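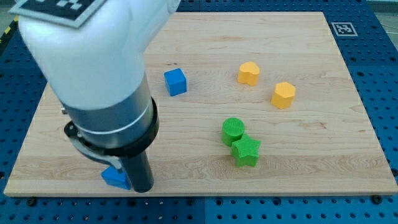
Last updated: 09/10/2019

Home Notes Receivers Software About

For two weeks my small base station on the roof was sending corrections, and my rover did not want to use them. I write down what I found, maybe it saves an evening for another person.

The setup is simple. The base has a dual frequency receiver and sends RTCM messages over the network. The rover is in Notville, on the other side of the river, and the baseline is 18 km. With this distance I expected a fixed solution most of the time. What I got was float, and sometimes only single.

First I suspected the antenna cable, so I changed it. No difference. Then I looked at the satellite count on both sides and it was good. Ekkachai Ratanaporn wrote to me that I should look at the age of the corrections, and there I saw something strange — the age was always growing to 156 seconds, then it went back to zero and started again.

My caster script was written in Python, and it read the serial port in blocks of 620 bytes. When a message was divided between two blocks, my code threw away the second part and waited for the next preamble byte. The short messages often survived. The long observation messages, with many satellites inside, almost never did. So the rover received the station position correctly but very few observations, and it looked like a healthy stream if you only checked that bytes were coming.

The correction was small. I keep the rest of the buffer and add the next block behind it, then check the length field and the CRC before I send the message forward. I also found that I had the length mask wrong by one bit, but this did no harm with my messages.

After the change I left it running during the night. The age stays at one or two seconds, and the rover got the first fix after 108 seconds from a cold start. In the morning it was still fixed.

One thing I do not understand yet is the height. It moves by a few centimeters in the afternoon — perhaps the troposphere model, perhaps the trees near the rover. Keisha Tillman has a receiver of the same type in Wulinlow and I will ask her for one day of raw data to compare.

Filed under: GNSS, RTK, Python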